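Gallery: Desktop Tower Teardown, Kisberg Bench

The Kisberg bench takes in retired towers, strips out the parts that can be used again, and passes the rest to Riviere for metal recovery. Most of the machines came from the Clumeck offices, which replaced all their desktops this year. A typical lot is 20 towers, and a full lot takes most of a Wednesday.

The order of work is the same for each tower. The side panel comes off first. Drives, memory and any add-in cards are handled next, and the power supply is left until late. Each part gets a line in the log before it goes on a shelf.

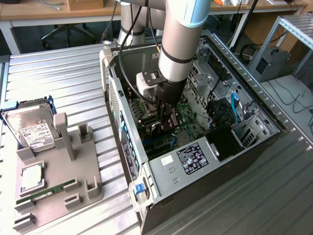
Tower on its side with the panel off. The hard disk at the left is standing in its blue caddy.

The caddies are kept with the drives. They are cheap to buy new, but matching one to the right case takes time, and we have a drawer of about 600 that fit nothing on the bench. Drives that pass the surface test go into the Kamora storage boxes. Drives that fail are shredded, caddy removed.

Memory is sorted by size and speed. Sticks with no readable label are set aside and tested at the end of the day.

Graphics cards turn up in fewer of these machines, mostly the ones used for drawing work. They are checked for swollen capacitors and for a fan that turns freely, then run for 10 minutes under load. 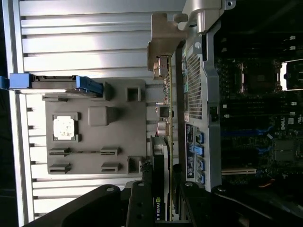

Marin Vukadinović wrote in to ask that the screws and slot covers be kept with the cards, saying that the last box had good cards in it but not one cover, and that an open slot at the back of a case lets in dust. Covers are now bagged with the card they came out with.

Sorted parts can be picked up from the bench after 3 p.m. Bring your own box.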